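5. Failure analysis: the slipped-pinch fault

5.1 What went wrong

The fault showed up in the bedroom portion of the cloth set and we did not catch it while recording. It was found afterwards, in replay, when the policy trained on those demonstrations kept closing its fingers a little above the cloth and then lifting nothing. Arm goes down, stops short, closes, goes up. Same every time. On the bench tasks (cups, blocks, the sponge) the same policy was fine, so first guess was a training problem. It was not a training problem.

The hand-held tool is the Clasix body with our own linkage arms and fingertips, described in Section 3. Finger opening is not measured by an encoder. It is recovered from the wrist view, from the distance between the two fingertips, and mapped to a width using a calibration taken at the start of each session. Cheap, works, and the demonstrator can carry the tool anywhere without a second cable. But it rests on one assumption, that the linkage does not shift relative to the camera after calibration. That assumption failed.

What happened, as far as we can reconstruct it: a pivot pin on the right linkage of one tool had backed out by a small amount. With the fingers open there is no load on it and the linkage sits where it should. Once the fingers close on something thick the pin walks, the right fingertip trails the left, and the recovered width reads wide. The log then says "still open" for a stretch of time in which the demonstrator is in fact already holding cloth and lifting. The policy learned from that. It learned that lifting starts with the fingers open.

Rigid objects hide this. A cup stops the fingers at a hard width and the error is a small constant, which the controller on the robot side eats without complaint. Cloth has no hard width. The fingers keep closing into the fold, the load rises slowly, and the pin has time to move.

5.2 How it was found

Samah Lahlou noticed it first, from the width traces and not from video. In a healthy pinch the trace falls, flattens, and stays flat until release. In the bad sessions it falls, flattens, then creeps back up while the hand is still rising. She flagged 13 demonstrations with that creep out of one batch of 36. All 13 came from the same tool. The other tool in the batch had none.

Mwangi Mwaipopo then took the flagged tool apart. The retaining clip on the pin was seated but spread, and could be turned by hand. We do not know when it spread. The tool had been dropped at least once at the Trarklow apartment, onto tile, and put straight back to work after a look at the fingertips. No entry was made for it. The drop may have nothing to do with the clip, we can't show it either way.

The bedroom task itself is simple. Take a cloth lying on or near a pillow, pinch one fold, lift, put it down flat on the bed. Demonstrators were told to approach with the fingers open and to close only when the fold was between the tips. Figure 4 is from the approach phase, which is the part of the motion where the width reading can still be trusted even on a faulty tool.
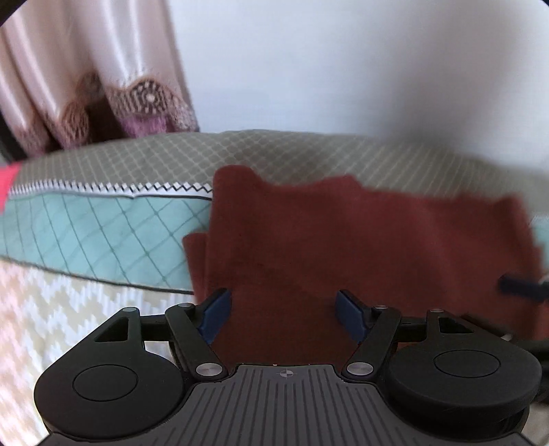

Can the fault be seen in the wrist view before the fingers close?
Only by luck. With no load on the linkage a spread clip leaves the pin where it belongs, so the fingertip spacing reads correctly and the calibration check passes.

Figure 4. Wrist view during the approach to a rust-red cloth on a pillow. Fingertips apart, cloth not yet pinched. The silver pivot pins of the linkage are in view on both sides.

The pins being in view turned out to matter, though not in the way we had hoped. Maricica Lazăr wrote a small tracker that follows the pin centers and raises a flag if the left and right sides stop mirroring each other. Run over the approach phase only, it found nothing at all in the flagged demonstrations. Run over the lift phase it caught most of them but also fired on good ones, mainly when cloth bunched up in front of a pin and the tracker jumped to a fold. Not usable alone. We kept it as a second opinion and nothing more.

5.3 Effect on the robot

Robot-side tests were run on the Bajpai arm in the Clenville lab, 20 lifts per policy, same cloth, same bed setup, start pose varied by hand.

The policy trained on the full batch succeded on seven of 20. Of the 13 misses, most were the pattern described above, fingers shut above the fold. The rest were late closes where the cloth was touched and pushed but not held. After dropping the flagged demonstrations and retraining from the same seed the policy succeeded on 16 of 20. So fewer demonstrations, better result. We did not tune anything between the two runs.

Two things to be careful with here. First, the count of misses and the count of flagged demonstrations are both 13, this is coincidence, they are not linked. A reader of an early draft took them for the same number. Second, one bed and one cloth is a narrow test. We would not claim the second number holds for heavier fabric. It may well be worse, because a heavier cloth loads the linkage more and any play that is left in the good tool would show up there.

5.4 The safety side

This was logged as a data fault. It is also a safety matter and should have been logged as one from the start.

During one of the failed lifts the arm closed above the cloth, read no contact, and retried lower. Retry is in the controller on purpose, for cloth that slides. The second try went lower again, and on the third the fingers pressed the pillow hard enough to trip the force limit and the arm stopped. Nothing was damaged. Siham Radwan was at the stop button and pressed it as well, a moment after the arm had halted by itself.

With a pillow under the fingers that is a nonevent. With a person's arm or leg on that bed it would not be. The retry depth was limited per attempt but not in total, so three small steps were allowed to add up to a large one. None of us had thought about the sum. The limit is now on the total travel below the first contact estimate, and retry is off by default when the width reading and the motor current disagree.

We also want to be plain about the force limit. It worked, but it was set for the bench, with a hard table under everything. On a mattress the fingers can travel a long way before force builds up, and distance is what hurts if something is caught in between. A limit on force only is the wrong limit for a soft surface. Need both.

5.5 Changes made

Pins. All clips on both tools replaced with a screw-retained type, thread lock applied, paint line across the head so rotation shows at a glance. Seung-woo Hyun checks the lines at the start and at each battery change.

Loaded calibration. The old calibration opened and closed the fingers on air. New one adds a squeeze on a foam block held for a few seconds. If the width drifts during the hold the tool is pulled. Run on the faulty tool before its repair, the squeeze failed at the first attempt. The old check passed it.

Trace screen. Every demonstration now goes through the creep test before it is accepted. Threshold was set by eye from the flagged set and then left alone. It rejects a few good ones, mostly when the demonstrator shifts grip on purpose partway through a lift. We accept the loss.

Drops. Any drop gets written down and the tool goes through the loaded calibration before it is used again. Not written down before, see 5.2.

The new procedure has been in force since Jul 16, 2020. Sessions recorded earlier on the faulty tool were re-screened with the trace test, including the bench tasks. Bench data shows a small constant offset in places and no creep. We left it in and marked it in the release notes, anyone using those sessions for absolute width should subtract the offset or skip them.

5.6 What we still don't know

Whether the good tool is good. It passes everything we have, but everything we have was built around one failure on one pin. Wear on the left side would give the mirror-image trace and the screen should catch it. Wear on both sides at once would spread the tips evenly, and the tracker, which only compares left to right, would say nothing. The squeeze test should see it. We have not had such a tool to try it on.

Also open is the cable. It runs down the side of the tool and on some takes pulls on the housing when the demonstrator turns the wrist. Does that move the camera mount enough to matter? Lazăr measured a shift on the bench, below the noise of the width estimate, but that was with a straight cable and a gentle pull. Over a bed people reach further and twist more. Repeat of that measurment is planned with the long-reach task in Section 6.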